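Sturno cell, progress report to Verau
Period: August
Prepared by: cell maintenance lead, Plikier workshop

Short version. Cell is up. Finger covers replaced on both arms, wrist camera mounts re-torqued, calibration redone twice. One item still open (exposure, see below). Spend to date 3,120 against the maintenance line, no request for more at this point.

1. Wrist cameras

Most of the month went here. Left mount had worked loose again, same screw as in spring. New screw, thread lock, paint mark so we can see if it turns. Right mount was fine but did it anyway.

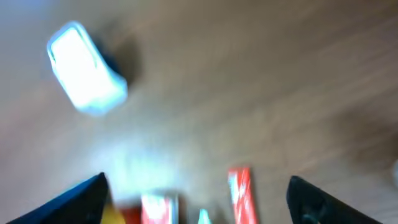

Blur is the main complaint from the people who use the recordings and it is a fair one. Two causes as far as we can tell: the mount play (fixed) and exposure time set too long for the speed the wrist moves at on the approach. You can see it with the tall red package between the fingers, there is white printing all down it and not a word of it can be read. Bright things suffer too, the white container further up the table is close to blown out. Shorter exposure helps the first and probably the second, but then we need the overhead light steadier than it is. Lamp driver on order from Usman. Until it comes we run the approach at 30 percent speed, which is slow but usable.

2. Grip and finger covers

Old covers were worn through at the tips. New set on, both arms. Zeroed the opening afterwards, needed doing, the left hand was closing short. Force limit went back to the default when the controller was updated and we didnt catch that until Tuesday. Now written on the start-up sheet, checked every morning before first cycle.

Bottles are the slow part. Curved, glossy, and the view from the wrist is nearly all bottle once the finger is alongside. So the last bit of the move is done on finger position and force, camera is not much use there. Ran 43 bottle cycles after the zeroing, no faults logged on the gripper side.

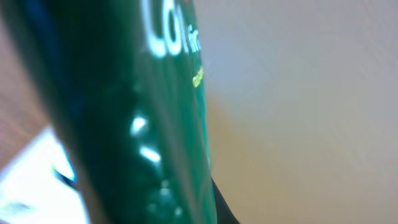
Green bottle at close range, wrist camera. Finger at lower right.

Cable at the right wrist was rubbing on the bracket. Rerouted, two clips added. Sleeve is scuffed but not cut through, will replace at next stop.

3. Table and basket

Basket position matters more than we had allowed for. It has been creeping on the table during long runs and then the place point is off. Tape marks on the wood for now, proper stops to be made. Rim height re-taught for both arms after the cover change, the new ones are a little thicker.
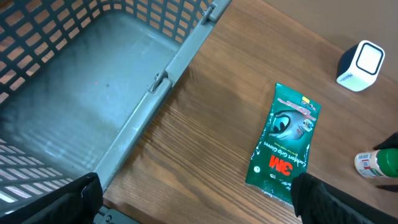

Also wrote a clearance rule for the two arms. They had been allowed into the same zone at the same time if the speeds were low enough, and we were not happy with that. Now one waits. Costs a bit of cycle time. Total since restart is 699 cycles, stoppages logged by cause, log is in the shared folder under Sturno / August.

Item mix stays as agreed, boxes, soft packs, bottles, cans. Soft packs are okay with the new covers, crinkled plastic used to slide on the old ones. Cans lying on their side still roll if the finger comes in high, so approach hieght has been dropped for those and needs another week of running before we call it done.

4. Open items

Lamp driver, waiting on Usman.
Exposure setting, after the driver is in.
Basket stops, drawing done, not cut yet.
Cable sleeve, right wrist, next planned stop.
Spare cover set, one only on the shelf, would like two. Fits in the current budget.

5. Next period

Get the light sorted, put approach speed back up, recalibrate both wrist cameras one more time with the final exposure. Then leave it alone for a while and just run. Next report same format unless Verau wants the stoppage figures broken out separately, let us know.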